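Print this page | E-mail this page

Shared workshop Plimen opens its hand-held gripper build to home makers

BOROMPORT, Jul 21, 2021 - The shared workshop Plimen announces today the release of Trinum, a pair of hand-held grippers which a member can build at home or at our benches. The drawings and the parts list are free for all makers.

Trinum is used to show a task by hand before a robot arm tries to learn it. The build started with three members and took six months. Most of the parts are printed, and one pair needs 70 screws, all of the same size. Each gripper carries a marker cube at its base, so that its position can be followed by a camera.

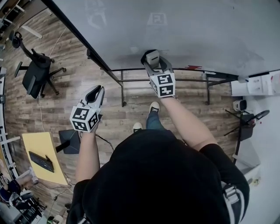 WORKSHOP NEWS

In Trinum work, the operator stands and holds one gripper in each hand. A small block between the fingers is enough for the first exercises. We advise to begin slowly, with both cubes turned to the camera - a covered marker gives a bad recording.

The supplier Rowlands will offer the screws and the springs as one kit from the end of July. Makers who prefer to buy their own parts will find all the sizes in the list.

Visitors who wish to try a pair are welcome at Plimen in the evening, by appointment.

Contact: Plimen press desk, Boromport | © 2021 Plimen | Back to top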